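小车间想上一台协作臂做插板工位，预算该怎么列？

Delia Roman 发表于 2019年7月26日 星期五
分类：设备采购 / 自动化

各位好，潜水很久了，第一次发帖，写得乱的地方多包涵。

我在一个小厂管生产，做的是控制器组装，其中有一道活儿是把细长的小电路板插进治具的卡槽里，测完再拔出来，放到另一格。活儿不重，就是烦，一个班下来手指头都是麻的。老板去展会转了一圈，回来就跟我说：“你去弄个方案，明年上一台机械臂。”然后就没有然后了，预算多少没说，什么时候要也没说。

我现在手上有两份报价。一份是 Porine 的，只报了本体加控制柜；另一份是集成商 Aguiar 的，整站打包，价格差不多是前者的三倍，明细就写了四行，最后一行叫“其他及服务”，我看着就来气。

我想问的是：
单买本体自己搭，到底还要另外准备哪些钱？
夹爪是买现成的电动两指就行，还是得定做？
治具能不能先用打印件凑合，还是一上来就得开铝的？
还有工作台，我们现有的是普通木面钢架桌，能不能直接用？

我们这边有一个会电气的师傅，我自己会一点点编程（真的就一点点），没人做过机器人。产品有三种板，长度不一样，宽度差不多。节拍要求不高，比人慢一点老板也能接受。先谢谢啦！

Arnaldo Rebelo 回复：

找集成商，别自己搭，省下的钱最后都赔在时间上。我们厂当初也说自己弄，弄了大半年还在调。

另外那个“其他及服务”你让他们拆开写，不拆就换一家。

Sunee Panyasiri 回复：

楼上说得有点绝对哈，我来唱个反调。我们去年自己搭了一个差不多的工位，也是往槽里插细长板子，到现在还在用，所以我把当时的账大致捋一遍给你参考。先声明，我不是卖设备的，就是个做工艺的，说错了大家尽管拍。

先说本体。本体真的是最不用纠结的一项，你那个板子轻得很，负载基本不用看，看臂展和重复精度就够了。我们当时三家比来比去，纠结了好几个礼拜，现在回头想，这些时间拿去琢磨治具多好！

真正把我预算打穿的是下面这些零碎。

工作台。木面桌子我劝你别用。不是说一定不行，是你以后要挪治具、加挡块、装相机支架，每次都得打孔，打到后来那张桌面像蜂窝一样。我们换成了铝型材台面，T 型槽的，螺母往里一滑，想固定哪儿就固定哪儿。型材本身不算贵，贵的是连接件和螺母，我第一次下单只按型材长度算钱，结果配件又补了三回单，运费都交了三遍。你列表的时候把角码、T 型螺母、端盖、脚杯单独起一行，千万别并进“台架”两个字里头。

夹爪。先买标准的电动两指，指尖自己改。夹电路板这种东西，指尖垫一层橡胶会好很多，夹力小一点也不容易滑。胶垫是耗材，要列进每年的费用里，不是一次性的。我们订了 20 副备着，财务还问我是不是多打了一个零，哈哈。采购的时候记得问清楚指尖能不能单独换，有的型号得连整根手指一起买，那就很肉疼了。还有，夹爪到机械臂之间的转接法兰，报价里经常不含，一定要问！

治具。我强烈建议先打印，至少打印三版再谈开铝件。你自己以为槽宽想明白了，等夹爪真的伸过去，才发现旁边那个支架挡着手指，或者两个槽离得太近，手指张开就碰到隔壁。这种事在图纸上真看不出来（也可能是我看图水平差）。改一版打印件，晚上扔机器里早上就能拿，改一版铝件要等排期。我们第一版所有的槽都挨着排，后来全部拉开重做。

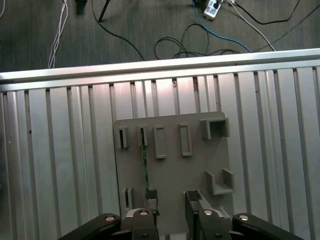

槽口最好做一点导向倒角，这个一分钱不花，对插入成功率的帮助比我花钱升级的任何东西都大。你说有三种长度的板，那就把插入端的基准统一，长短的差别让程序里的抓取高度去管，治具就不用做三套了。

相机。如果板子来料位置是固定的，第一期可以不上，接口和走线先留着。要上的话别只算相机的钱，镜头、光源、支架、延长线、标定板，一项一项都是钱。线缆也是，我原来以为线不值几个钱，等你要高柔的、要够长的、要带航插的，那个单子打出来你自己看。插座和线槽顺便一起规划了，我们前期图省事没管，后来收拾地面又花了一个周末。

安全。协作臂不等于不用做风险评估。夹爪手指有没有尖角、工件边缘利不利，这些都要看。扫描仪或者光栅要不要，评估做完再定，但是预算里先给它留个位置，别到时候再去跟老板伸手，第二次伸手是最难的。

备件和培训。你那位电气师傅一定要送去培训，你自己也去，两个人都会才行，一个人休假的时候线不能停。备件我建议夹爪备一个整的，本体不用备，问清楚返修周期就好。

人工。最容易漏的就是自己人的工时。我把我们做那个工位的工时翻出来看过，前前后后 458 个小时，有一大半是在调抓取位置和改治具。你按你们内部的工时单价乘一下，再跟 Aguiar 那份打包价比，差距可能就没你想的那么大了，这时候再决定自己搭还是外包，心里比较有底。

最后说一下时间。别等预算全批下来才动手，先申请一小笔，只买台架材料和打印料，把治具做出来，用手拿着夹爪指尖的模型去比划。很土，但是很管用。等这一步走完，你去跟供应商谈，提的要求会具体很多，他们也不太好糊弄你。

Delia Roman 回复：

天哪太详细了，谢谢 Sunee！转接法兰我刚去翻 Porine 的报价，果然没有。胶垫那条我也加到年度费用里了。Aguiar 那边我已经发邮件让他们拆明细，等回了我再上来更新。

再追问一句，打印治具你们用的什么料？会不会磨得很快？

Sunee Panyasiri 回复：

试样用最普通的料就行，反正很快就改版了。定型之后换耐磨一点的，槽口那一小块可以单独做成镶件，磨了只换镶件。我们的镶件是六月换过一次，整块底板没动过。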